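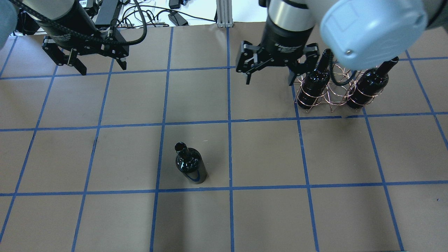

16 April 2026

School meals app, tablet build, sync work

Picked up where the last entry left off. The Simham district export is in: 424 schools, one row per school per day, breakfast and lunch in separate columns. 283 of them sent counts through the app. The rest are still on paper sheets that get keyed in at the Flornen office, so ignore those for sync testing.

Duplicate counts first. If the cook taps Submit with no signal, the entry goes in the queue and the button stays live. Second tap, second entry. Both go up when the tablet reconnects and the server adds them. Found 1,168 doubled rows in the export, nearly all lunch. Changed the client to build the entry ID from school code + date + meal, and the server now overwrites on a matching ID. Ran the old queue files through it twice, totals matched both times.

Need to decide what happens when a school really does want to correct a count. At the moment the later one wins and the earlier one is lost. Mtshali asked for a history of changes last August and we never did it. A small log table would do. Leaving it for now.

Queue limit: set to 3,000 entries before the app refuses new ones. Far more than one kitchen will ever need, but the shared tablets at Sesimier cover several kitchens and don't get online much. Tested with a full queue. Upload finished but the progress bar sat at zero the whole time and then jumped to done. Cosmetic, ticket opened.

Stock screen: rice and lentils show in kilos, oil in liters, eggs by the piece. Eggs accept decimals. Fixed. Milk powder is missing from the dropdown if the tablet language is changed after login. Logging out and back in brings it back. Have not found the cause, probably the cached list.

Login: older tablets reject the new certificate. Date on one was wrong by a year, corrected it and it connected. Check the date on the others before blaming the certificate.

To do
- change log table
- progress bar
- milk powder / language switch
- rerun Simham totals with duplicates removed and send to Flornen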